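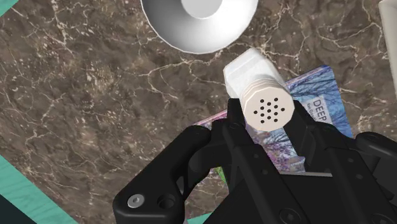
Section 2: Setting up Redo for your child's class

Redo is the home reading and message log used by families at Nirnoda Primary School. Each family has one account, and each child has their own page inside it. You will need your enrolment letter and an email address you check regularly. Set-up can be done on a phone, tablet or computer.

Creating the family account

1. Open Redo and choose "New family".

2. Enter the school code, 1574. The name Nirnoda Primary School should come up under the box. If another school's name comes up, clear the box and type the code again.

3. Type your email address and choose a password. Redo will send you a confirmation message. Open it and press the green button.

4. Enter your child's first name and surname exactly as they are written on the enrolment letter, including any accents or hyphens.

5. Choose the class. Junior classes are Cârstea and Udier. If you are not sure which class your child is in, leave this blank and the office will fill it in.

Note: The confirmation message stops working after 46 hours. If you miss it, go back to "New family" and start again with the same email address.

Adding a second parent or carer

6. From the family page, choose "People", then "Add a person".

7. Enter their email address and pick either "Can read" or "Can read and write". A person who can only read will see messages and reading notes but can't sign the log.

8. Press "Send". Their name stays grey until they have accepted.

Caution: Anyone you add will see the pages of every child on the account. If that isn't suitable for your family, don't add them yourself. Contact Viorica Crăciun in the school office, who can set up separate accounts.

Recording home reading

9. Open your child's page and choose "Reading".

10. Enter the title of the book and the page your child reached. Library books, comics and books in other languages all count.

11. Add a comment if you wish. Teachers read comments before school, so anything written after 8:30 am will be seen the next morning.

12. Press "Sign". A signed entry can be changed until midnight. After that it is locked and only the class teacher can correct it.

Note: A reading certificate is given after 31 signed entries. Two entries on the same day are counted as one. Entries carry over from term to term but go back to zero at the end of the school year.

Caution: Don't use the comment box to report an absence or a change to pick-up. Phone the office.

If something doesn't work

The class page is blank: your child hasn't been placed in a class yet. Allow two school days.

Your child's name appears twice: don't delete either one. Send a message to Lăcrămioara Moldovan, who looks after Redo for the school, and she will join the two records.

Paper reading logs are still available from the office on request.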